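We use cookies to keep you logged in and remember your settings. OK / Manage cookies

Print this thread | E-mail this thread

Sim demos for tidying tasks: how messy is too messy?

pipkin_arm
Right, hello all. I've been lurking for ages and finally have something to moan about. I'm collecting teleop demos in simulation for a household tidying policy (pick up a thing from the floor, put it where it belongs, repeat until bored). Everything is rendered, no real hardware yet. I'm using the Drerby scene pack for the rooms and a load of scanned objects on top, mostly shoes, toys and mugs.

The target is 600 demos before I train anything serious. My question is how much rubbish to keep. If I fumble a grasp, back off and try again, does that go in the pile or the bin? At the moment I bin it, and I'm binning a lot, and my wrists are not happy about it!

threeleggedstool
Keep them. Keep all of them where you got there in the end. If you only ever show it perfect approaches it has no idea what to do the first time it's two centimetres off, and it will be two centimetres off all the time.

Mordwen
I'd disagree with that quite strongly. I kept everything on my last go and the policy learned to dither. It would come down to the mug, stop, lift, come down again, just like I do when I've lost track of my depth. Fumbles are only useful if the recovery is clean. If you were hovering about because you couldn't see, that's just you being confused, and you're teaching it to be confused.

threeleggedstool
Then that's a fault in how you drive, surely? Slow down on the approach and you won't hover.

Mordwen
Cheers for that, I'll tell my hands.

pipkin_arm
Ha. I'm definitely a ditherer. Most of mine happens in the last bit before the fingers close, when I'm trying to judge whether they're level with each other.

Salvador Ramalho
Morning. I've done a fair bit of this, so a few thoughts in no order.

First, don't bin anything yet. Tag it. I use three tags, clean, recovered and dithery, and I put the tag on straight after the demo while I still remember what I was doing. It takes a second. Then you can train with and without and see for yourself instead of taking my word, or Mordwen's.

Second, vary where you start. People vary the object and forget the base. If the robot always rolls up to the shoe from the same side you'll get a policy that only knows that side, and the loss curve will look lovely the whole time.

Third, which viewer are you using? If it's the old Stunska one, turn the smoothing down. It's set far too high out of the box and your commands arrive late, so you overshoot and correct, and there's your dithering.

pipkin_arm
It IS the Stunska one. Smoothing was at 5. I've put it down to 2 and it's like driving a different robot, thank you. I could kiss you.

Oltow
Smoothing at 2 is too twitchy for me, I get little jerks in the wrist joint that show up in the recorded actions. 3 is where I settled. Might depend on your controller though. I've got an old gamepad with a bit of wobble in the left stick.

Mordwen
Buy a new gamepad, Oltow, you've been saying this since July.

Oltow
It has sentimental value.

pipkin_arm
So, update after an evening at it. I took Salvador's advice and started moving the base about, and moved the objects into more awkward spots too. Until now I'd had everything in the middle of a nice open floor. Shoes are my biggest headache by miles. A low trainer is fine, you come in over the top and pinch the sides. Boots are horrible. The high-top standing upright is the one I keep going back to, and I've been coming at it toe first with a finger either side.

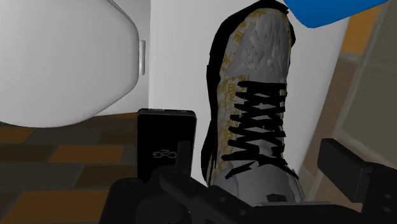
What I can't decide is whether to take it low down by the toe or go up and get it by the collar. Low feels safer while I'm driving, but I worry the whole thing will tip once I lift, as all that height is above the grip. With the collar I've got less to get hold of and I lose sight of the fingertips. I've recorded both ways and now I'm wondering whether mixing them is a mistake in itself.

threeleggedstool
Mix them. Real people pick boots up any old how.

Mordwen
Real people aren't averaging their own arm positions. If half your demos go to the toe and half to the collar from the same starting pose, a simple policy will happily aim for the middle and grab nothing. Ask me how I know.

Salvador Ramalho
You're both a bit right. It depends what you're training. If your policy can cope with more than one answer (the diffusion sort usually can, given enough examples of each) then mix away. With plain regression, pick one and stick to it, or at least make the choice depend on something it can see. Toe grasp when the toe is facing you, collar when it isn't. Then it isn't a coin toss.

Also check your contact settings before you trust any lift at all. Scanned shoes often come in with a rough box round them for collisions, so the fingers may be closing on a box and you'd never know from the colour view. Turn on the collision overlay and have a look.

pipkin_arm
Oh no. I have never once turned that on.

Oltow
Here we go.

pipkin_arm
Okay, I've looked. The mugs are fine. The trainers are fine. The boot is a brick. There's a good bit of thin air either side of the ankle that counts as solid. So every collar grasp I've recorded is the robot proudly holding nothing, and I'll have to redo the lot once I've fixed the mesh.

threeleggedstool
Use the Abreu mesh splitter, it chops a scan into lumps that fit far better. Leave it running and have your tea. Go easy on the detail slider or the sim will crawl.

Mordwen
Seconding that, and I don't second him often. Keep the old boot demos in a separate folder though. You can replay the actions against the new mesh and see which ones still lift. I saved quite a few that way.

pipkin_arm
Replaying them is a brilliant idea, I hadn't thought of that. Splitter's running now. I'll do the replay first, then re-record whatever falls over, toe grasps only to begin with as I'm on plain regression for the moment. Does anyone have a script that does the replay in a batch, or is it one at a time by hand?

Salvador Ramalho
I've got one. It's ugly and the comments are half in Portuguese, but it works through a folder and writes a list of the failures. Send me a message and I'll dig it out tonight.

Contact us | Copyright the forum and its posters | Back to top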